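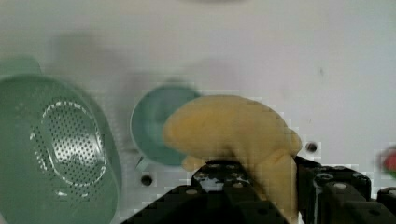
Pretend Kitchen Loans: Frequently Asked Questions

Who can borrow a set?
Any playgroup, nursery or childminder registered with Homora. Registration is free.

How long can we keep it?
Two weeks. Ask Lucía Pastor if you need longer.

Is there a deposit?
Yes, £75 per set, returned once everything has been checked in.

How should we clean the dishes and colander?
Warm water and washing-up liquid. Please don't put them in a dishwasher. Soft toys can be sponged and left to dry flat.

What if something goes missing?
Tell us the set number when you return it. We keep spare fruit and can usually replace a piece without charge.
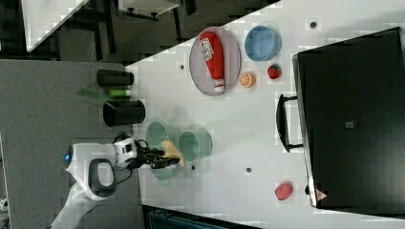 How do we check a set before returning it?
Use the checklist that came with your set and lay everything out on a table before you pack. Plates and bowls are easy to tick off, and so is anything the size of the ketchup bottle. Small fruit such as the strawberry, the raspberry and the orange slice should go in the zip bag.

Can we add our own pieces?
Please keep them separate. Sorting mixed sets takes Irfan Wijaya a long time.

Where do we return it?
To the Homora desk, room 148.

Updated January 3, 2020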